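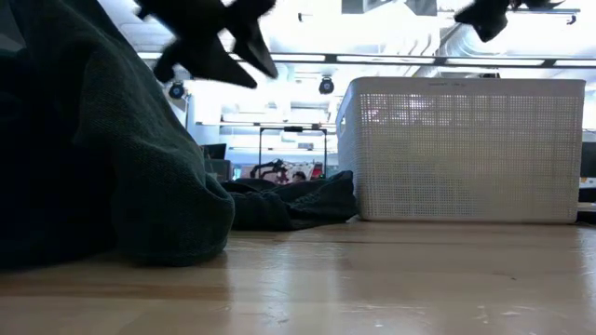

Session 4: Is the Huvberg kit worth the money?

Right, last time we did arms in general, so today it's one you could go out and buy. I've been trying the Huvberg two-arm kit on cloth, and I want you to read these notes before the Brolbridge lab at 2 pm. Cloth is a horrid thing to give a robot – it never sits the same way twice!

What you get for your £1,394

Two arms, the grippers, a wrist camera and 18 months of cover. Kidmont sell a similar set for £400 more, with better manuals (the Huvberg one is 32 pages and I got lost on page six).
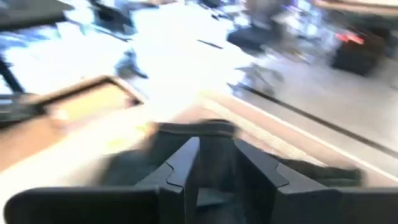 Wrist camera view, with the gripper moving.

Look how much smears when things move. Bear that in mind when you pick your speed settings, and start slow.

Working over the table

Try dark cloth as well as pale. Folds in dark stuff are hard enough for me to pick out, never mind a small camera.
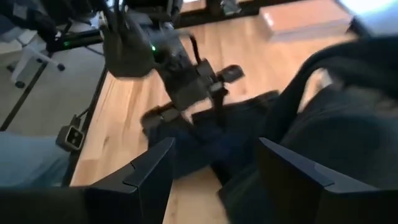 Photo: Tomoana course archive

Both the fingers and the other arm can end up in view, so plan for that in your write-up. Bring your notes on grip force too, we'll need them for task two.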